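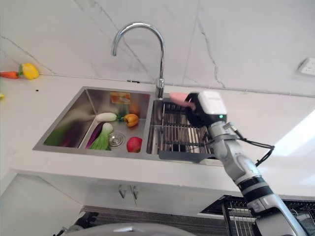 Figure 4.1. Arm and gripper over the drying rack; produce in the adjoining basin.

Chapter 4: Working at the Sink
2022-09-10 – by the Netasbridge workshop group

Search this book Go

The first three chapters built the arm on a bench. This one moves it to a kitchen counter, where steel reflects light into the camera and a rack replaces a flat surface. The Buston joint plates are kept; the wrist cable is given 40 mm of extra slack.

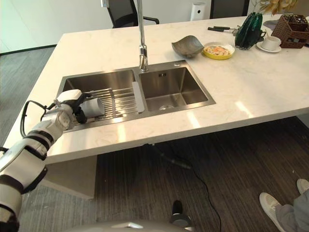
Set the approach height before the grip force. A rack made of parallel rods has gaps, and depth readings taken through them return the basin floor – an error of some 136 mm on the Cunavham build. Section 4.2 derives the correction. Readers using the Lefèvre controller should first load parameter set 590.

Contact: Netasbridge Press | Copyright 2022 | Back to top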